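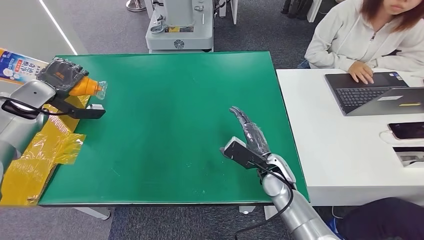

Tape adhesive left on bench tops after sheeting: solvent, heat or change the tape?

Forums > Workshop Practice > Benches and Surfaces > Cleaning and Refinishing

flatfile
The benches in our shared workshop get part-covered with plastic sheet for messy jobs, and the sheet is held down with tape along its edges. The tops are green with a thin dark border and were bought second-hand from a closed site in Dralar, so I have no data sheet. The surface is smooth, fairly hard and already has some pale scuffs.

When the sheet comes off, the tape leaves a line of adhesive. On sheets that have been down for a day or so it is faint and rubs off with a thumb. On sheets left over a holiday period it does not rub off. It collects dust, goes grey and then anything set down on it drags.

What I have tried so far:

Warm water and washing-up liquid. Removes the dirt, leaves the adhesive.
White spirit on a rag. Softens the adhesive but smears it over a wider area.
Plastic scraper. Works on thick patches, rides over the thin ones.

I would like a method that is repeatable and can be written on one side of paper for other users. I would also like to know whether the tape is the wrong tape. It is the yellow general-purpose sort, bought in bulk before I took over the stores.

kerf_and_burr
White spirit is fine. The fault is in the wiping. Once the adhesive has gone soft you have one pass before it goes back down somewhere else. Fold the cloth, wipe once towards you, turn to a clean face, wipe again. If you scrub in circles you are painting the bench with thin glue.

Leave the solvent on for longer as well. Lay a damp strip of cloth along the line and cover it so it does not dry out. Come back when the adhesive wrinkles.

tallow
I would not put any solvent on an unidentified top until it has been tested underneath or on an offcut. "Smooth and fairly hard" covers laminate, painted board, lacquered board, linoleum and several types of rubber sheet. White spirit will do nothing visible to the first and can dull or swell some of the others. The damage does not always show on the day.

Start with heat. Hairdryer on a medium setting, keep it moving, follow it with the plastic scraper held low. Old tape adhesive softens well below any temperature that would bother a bench. Do not use a heat gun. People set them too high and lift edging.

kerf_and_burr
Heat is slow and it drives the softened adhesive into any scratch. The OP says the tops are scuffed. I have cleaned school benches both ways and went back to solvent each time.

tallow
Scuffed and scratched are different conditions. A scuff is often material deposited on the surface by something else. I agree about deep scratches, and in those I would use a soft brush and a little cooking oil, left to stand, then detergent to get the oil off.

flatfile
The marks are mostly deposits, I think. A few came off with a melamine sponge. I stopped when I noticed the sponge was also changing the sheen.

sixbyfour
Stop with the sponge. It is a fine abrasive. You will end up with a row of shiny patches that show more than the scuffs did.

On the tape question: yes, wrong tape. General-purpose tape with a rubber adhesive is made to stick hard and be thrown away with the box it is on. The adhesive gets softer and then harder as it ages, and sunlight speeds this up. If your benches are near a window that explains the lines you cannot shift. For sheeting you want a low-tack masking tape or one of the decorators' tapes with an acrylic adhesive and a stated removal period.

Read the removal period as a limit on the whole job. If the packet says 30 days indoors, the sheet comes up before 30 days, whether or not anyone is still using the bench.

pinchbar
Low-tack tape will not hold plastic sheet on a bench in real use. Sleeves catch it, cables catch it, and as soon as one corner lifts the whole sheet creeps and bunches up. Then someone adds more tape on top, usually whatever is in the drawer, and you are back where you began.

My order would be: low-tack tape on the bench first as a base strip, then the strong tape on top of that to hold the sheet. The strong tape never touches the bench. When you strip down, everything lifts with the base strip.

sixbyfour
That works if the two strips line up. In a shared shop they will not. Half the strong tape ends up on the bench and you have doubled the tape cost.

pinchbar
Use a wide base and a narrow top. I use 100 mm masking for the base, and there is enough spare either side that nobody has missed it yet.

flatfile
I like the base strip idea. The cost is acceptable if it saves cleaning. A question on sheet thickness: ours is thin and crumples. Would a heavier sheet put less load on the tape?

pinchbar
Yes, up to a point. Thin sheet wrinkles, and every wrinkle is a handle for something to pull on. It also lets small parts hide in the folds. Heavier sheet lies flatter but it has a memory from the roll and wants to curl at the ends. Cut it the day before and leave it face down under some weight.

oddment_drawer
Has anyone here used the Arow clip rails? They screw under the lip of the bench and grip the sheet in a channel with no tape at all. We had them at a print shop in Bako. Sheet stayed flat, came off in a few seconds, nothing to clean.

sixbyfour
They are good if the bench has a lip and you are covering the whole top. The OP is covering part of it. You would still need to hold the inner edge.

oddment_drawer
We laid a flat steel bar along the inner edge. It was covered in felt on the underside. It got in the way a bit, I grant you.

tallow
A bar on a working surface is a trip point for anything being slid across. I would take tape over that.

kerf_and_burr
I would take neither. Cover the whole bench. Part-covering is where the trouble comes from. With full cover the sheet folds over the edges and is taped to the underside, where adhesive marks do not matter, and there is no line across the middle to catch liquids. Part-covered benches always get a spill running under the inner edge, and then it sits there until somebody looks.

flatfile
Full cover is not practical for us. One half is often in use for clean work while the other half is sheeted. I take the point about liquid under the inner edge. We have had that with thinned glue from a squeezy bottle left on its side with the cap not fully closed.

sixbyfour
Fold the inner edge of the sheet back on itself before taping, so there is a small raised hem. It will stop a small spill. It will not stop a large one.

And stand bottles in a tray.

tallow
To return to the original question, here is the order I would put on your sheet of paper, from mildest to strongest. Move to the next only when the last has failed.

1. Peel slowly, low angle, tape folded back on itself. Most residue is caused by pulling straight up in a hurry.
2. Dab the line with a piece of the same tape, sticky side down. Fresh adhesive lifts a lot of stray adhesive.
3. Warm with a hairdryer, plastic scraper.
4. Cooking oil on a cloth, leave to stand, wipe, detergent, rinse, dry.
5. White spirit, only after a hidden test, with the single-pass wiping described by kerf_and_burr. Windows open, rags laid out flat to dry outdoors before they go in the bin.

Nothing with acetone in it should appear on the list.

kerf_and_burr
I can live with that, although I would move the white spirit above the oil. Oil leaves a film. The next piece of tape will not stick and someone will reach for a stronger one.

tallow
Hence the detergent and rinse.

kerf_and_burr
Which they will skip.

flatfile
Update. I ran both methods on the worst bench, on neighbouring lengths of the same tape line, after testing the underside with white spirit and leaving it overnight. No change to the colour or sheen underneath.

Heat and scraper took off the bulk quickly and left a thin haze. White spirit under a covered strip of cloth took longer but left less haze. The best result was heat first, then one short application of white spirit for the haze. It took 2 passes with a clean cloth face each time. Oil worked on its own but needed two washes before masking tape would hold.

I have ordered low-tack tape for base strips from Ogundipe Trade Supplies and put the old yellow rolls on a shelf marked for packing only. The written method is tallow's list with steps four and five swapped.

tallow
Swapping them puts the solvent in front of people who will not do the hidden test. Your bench, your decision.

pinchbar
Keep one roll of the old tape by the bench for step 2. It is better for dabbing than the low-tack.

Thread closed to new replies by moderator. Reader comments remain open.

Comments

greywacke: Used the same-tape dabbing on a painted worktop. It took a flake of paint with it. Fine on hard surfaces, be careful on old gloss.

nib_and_rule: Does the hem trick work with the heavier sheet? Mine springs open again before I get the tape on.

pinchbar: Crease it over a straight edge first and tape the fold in short lengths.

ledgerline: The Arow rails come in two depths. The shallow one will not grip thin sheet unless you fold it double.

Contact the moderators | Forum rules | Copyright remains with individual posters | Back to top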